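3.2 Work surface and folding state

Folding was treated as a sequence of states separated by changes in the outline of the towel. Earlier household studies, among them the Ustthorpe survey, recorded only the finished stack, and so could not separate errors made at the first fold from errors introduced later. In the present study each towel was coded from the moment it was laid out until it was placed on the pile. A total of 94 folding sequences were retained for analysis after 11 were set aside for incomplete coding.

Four states were defined. In the spread state, all four corners are visible and the face of the towel lies in a single layer. In the corner-turned state, one corner has been brought over the face of the towel and a part of the underside is exposed. In the halved state, two opposite edges lie together. In the stacked state, the towel has been folded at least once more and no single-layer region remains. A sequence could return to an earlier state, and such returns were coded as separate events.

The work surface was not standardised. Participants used whichever table they would normally use for laundry, and objects already on it were left in place. The Saha protocol calls for a cleared surface at least 900 mm deep. We did not adopt this requirement, as clearing the table changes where the towel is first laid and may change which corner is turned first. Objects on the surface were noted by type only and were not used in scoring.

Edge trim was recorded for every towel. Towels with a binding in a different shade from the pile were coded separately from towels with a plain hem, as the binding gives a continuous line against which the alignment of two layers can be judged. Care labels were coded as present, absent or hidden. Two coders worked independently with the Jikell scheme, and disagreements were settled by a joint review of the sequence.

The corner-turned state proved the hardest to code consistently. Coders differed mainly on when a lifted corner should count as a fold, and the rule finally adopted was that the flap must lie on the body of the towel with its edge readable as a line. Figure 4 meets this rule: the lighter grey binding runs diagonally along the turned flap and can be told apart from the charcoal pile. The care label, at the lower right edge of the flap, was coded as present although its print is too small to read. Legibility formed no part of the label code. Where the binding followed the curve of the table edge, as it does towards the left of the same towel, that portion was left out of the alignment score.
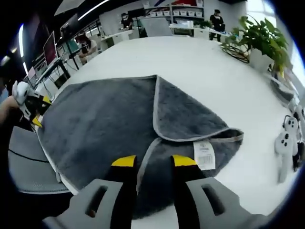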